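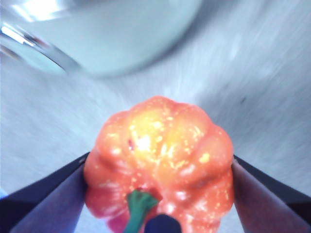
6장. 파지 이상 발생 시 조치 (낙하, 미끄러짐, 과압)

적용: Waltia 2지 그리퍼, 조리대 작업 패키지. 대상은 현장 설정 담당자. 4장 영점 설정을 안 끝냈으면 이 장은 나중에 볼 것.

급하게 정리한 판이라 화면 그림은 빠져 있음. 메뉴 이름은 4월 배포판 기준. 이전 판을 쓰는 곳은 '파지 감시'가 '그립 체크'로 나옴. 같은 항목임.

6.1 이런 증상이면 이 장을 볼 것

- 이송 도중 피망이 손가락 사이에서 돌아감
- 용기 위까지 갔는데 손가락이 안 열림
- 내려놓기 전에 열림 (낙하)
- 껍질에 눌린 자국, 찢어진 자국
- 오류 G-50 표시 후 팔 정지

G-50은 파지 폭이 허용 범위를 벗어났다는 뜻. 물건을 놓쳤을 때도 뜨고 너무 세게 눌러서 찌그러졌을 때도 뜬다. 코드만 보고 판단 금지. 반드시 눈으로 확인.

6.2 먼저 할 일

1) 일시정지. 비상정지는 사람 손이나 팔이 위험할 때 바로 누른다.
2) 속도 표시가 0인지 확인.
3) 물건이 아직 물려 있으면 그대로 둔다. 손으로 잡아 빼지 말 것.
4) 로그 저장. 전원을 먼저 내리면 마지막 구간이 안 남는다.
5) 조리 용기 전원 차단. 다이얼만 돌려놓지 말고 플러그까지 뽑는다.

경고: 일시정지 상태에서도 손가락에는 힘이 걸려 있음. 손가락 사이에 손 넣지 말 것. 비상정지를 해제하는 순간 재가압되는 경우가 있었음. 해제 전에 주변 사람에게 말로 알릴 것.

주의: 용기 안이나 조리대에 물이 보이면 플러그를 만지기 전에 분전반부터 내린다. 젖은 손 금지.

6.3 용기 위치 재확인

낙하 건 상당수가 그리퍼 문제가 아니고 용기 위치가 틀어진 경우였음. 용기를 씻고 다시 놓으면서 손잡이 방향이 바뀌면 투입 좌표도 같이 어긋난다.

1) 용기를 기준 위치에 놓는다. 조작 패널은 정면.
2) 양쪽 손잡이가 좌우로 오게 맞춘다.
3) 전원선은 팔이 지나가는 쪽으로 빼지 않는다.
4) 조리대 위 가루, 부스러기 닦기. 바닥이 들뜨면 높이가 틀어짐.
5) 설정 > 작업대 > 용기 재등록 실행.

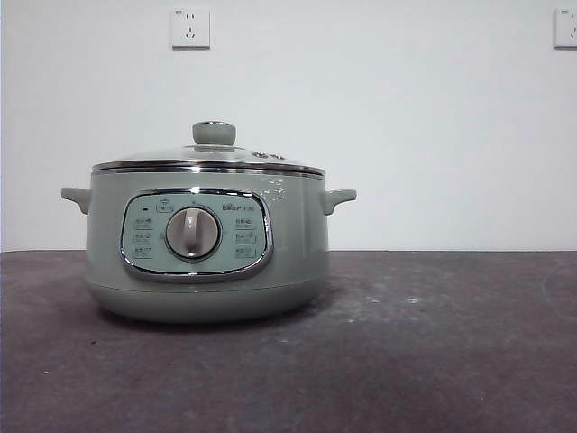 재등록은 뚜껑을 덮은 상태에서 한 번, 연 상태에서 한 번. 총 2회. 한 번만 하고 넘어가면 시스템이 뚜껑 높이를 용기 높이로 알고 있어서 투입 높이가 어긋난다. Vastside 설치 건이 딱 이거였음.

참고: 유리 뚜껑, 크롬 테두리는 빛을 많이 반사한다. 재등록이 자꾸 실패하면 조명 각도부터 바꿔 볼것. 감도 올리는 건 그 다음.

6.4 접근 경로 점검 (빈 손가락)

물건 없이 먼저 돌린다. 생략하지 말 것.

1) 속도 제한을 최저로.
2) 손가락을 닫은 상태로 용기 앞까지 저속 접근.
3) 손가락 끝과 용기 하단 사이 간격 확인. 닿을 것 같으면 바로 정지.
4) 뒤로 뺀 다음 손잡이 쪽으로도 한번 더 접근.
5) 로그에서 접촉 감지 항목 확인. 하나라도 있으면 6.3으로 돌아간다.

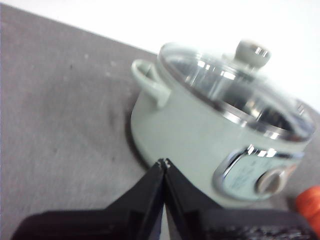
접근 도중 팔이 떨리면 속도 문제가 아닐 수 있음. 손목 체결 나사부터 본다. 나사가 멀쩡하면 하중 설정값이 이전 공구 값으로 남아 있는지 확인. 공구를 바꾼 뒤에 제일 많이 빠뜨리는 부분임.

주의: 용기에 닿았다면 위치가 밀렸다고 보고 재등록부터 다시. 눈대중으로 밀어 맞추지 말것.

6.5 파지력 재설정

피망처럼 속이 빈 채소는 기본값으로 잡으면 안 됨. 기본값은 단단한 용기용.

1) 설정 > 파지 > 대상 종류에서 '연질' 선택.
2) 최대 힘을 50으로 낮춘다 (단위 없음, 내부 눈금값).
3) 유지 시간 1,000 ms.
4) 감시 주기는 손대지 않는다.
5) 저장하고 재시작. 저장만 하면 적용 안됨.

양쪽 손가락이 옆면에 고르게 닿는지 본다. 한쪽만 먼저 닿으면 누르는 동안 돌아간다. 꼭지 부분을 물면 미끄러지기 쉬우니 몸통 옆을 잡을 것. 표면에 물기가 있으면 닦고 시작.

시험에 쓴 피망은 매번 상태를 적어 둔다. 원래 있던 흠과 눌린 자국이 나중에는 구분이 안 된다. 그리고 낙하했던 것, 손가락 패드에 오래 물려 있던 것은 식용으로 돌리지 말고 폐기.

6.6 투입 재시험

용기 전원은 계속 뽑아 둔 상태로. 가열 시험은 이 장의 범위가 아님 (8장).

1) 뚜껑을 열어 팔 동선 밖에 둔다.
2) 피망을 잡고 들어 올린 뒤 정지. 유지 시간 동안 돌아가는지 본다.
3) 용기 위로 저속 이동.
4) 테두리와 손가락 사이 여유 확인. 여유가 안 보이면 하강 금지.
5) 하강, 개방, 상승. 한 동작씩 수동 승인.
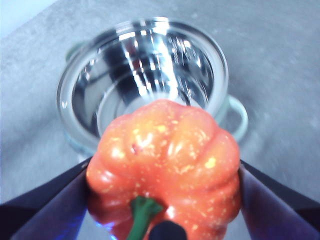 그림 6-3. 피망을 파지한 상태, 뒤쪽은 뚜껑을 연 조리 용기

G-50이 다시 뜨면 재시도하지 말고 로그부터 저장. 같은 자리에서 연속으로 뜨면 패드 마모 가능성이 크다. 패드는 좌우를 같이 교체하고 한쪽만 갈지 말 것. 교체 후엔 4장 영점부터 다시.

안쪽이 금속인 용기는 반사 때문에 깊이값이 튀는 일이 있음. 하강 중에 높이 표시가 갑자기 변하면 승인 누르지 말고 정지. 깊이값 필터를 켠 다음 6.6의 3)번부터.

6.7 복귀 조건

- 빈 손가락 접근에서 접촉 없음
- 투입 재시험에서 돌아감, 낙하 없음
- 로그에 G-50 없음
- 속도 제한 원복은 맨 마지막에

하나라도 안 되면 자동 운전 금지. 장비에 '점검중' 표시 걸고 문의.

6.8 문의할 때 보낼 것

저장한 로그, 로그 번호, 그리퍼 일련번호, 대상 종류 설정값, 용기 재등록 시각. 작성 예: "로그 2,021번, 연질, 하강 중 정지". 접수는 Ostrowski 기술지원, 담당 Renata Lis. Covness 컨트롤러를 쓰는 현장은 컨트롤러 펌웨어 판 번호도 같이 적을 것. 로그 없이 "안 집혀요"만 보내면 답이 늦어짐.

개정: 2023년 9월 24일. 6.3 뚜껑 재등록 항목 추가, 6.5 힘 값 수정.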